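Cable Routing and Service Access in Workstation Cases
Project report, Faltau Technical Program, Workshop Group 2

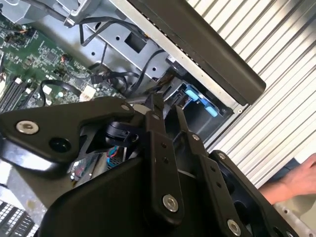
Figure 1. Open workstation chassis with the green motherboard, gray drive cage and three bundles of black cables.

1. Purpose

The group was asked to find out how much of the service time on an older desktop workstation goes to moving cables out of the way, and to propose a routing that a technician can restore without notes. The work covered one case type from the Ukwood surplus lot. Power supply repair and software faults were outside the scope.

2. Starting condition

The cables in Figure 1 lie in a tangle. The motherboard has its memory slots set in parallel, with light-colored latches at the slots, and a white plastic connector near the center of the board. Any cable that crosses a latch has to be lifted before a module can come out.

The sheet-metal drive cage is the second obstacle. A cable pushed down beside it is hard to reach by hand, and pulling on it loads the connector at the board end.

3. Method

Each trial consisted of the same job: open the case, remove one memory module, refit it, and close the case. Time was taken from the first touch of the side panel to the last. The job was run with the cables as found and then with the revised routing. All trials used the same bench, with the power cord unplugged.

The revised routing used 600 mm of hook-and-loop strap, cut to length. Straps were placed clear of the memory slots and loosely enough that a single cable could be drawn out. Plastic ties were tried in October and dropped – cutting them close to a board was judged a risk.

4. Results

Total bench time over the full set of trials was 1,495 seconds. The revised routing was faster in every pair of trials. Most of the gain came before the module was touched, in clearing the slot latches. Refitting time hardly changed.

One drive connector worked loose during a trial because the strap next to it was too tight. The strap was moved and the trial repeated.

5. Limits

Only one case type was used, and the students doing the job got quicker with practice. The order of trials was not mixed. The Tamihana case, which has a different cage position, is still to be tested with the same straps.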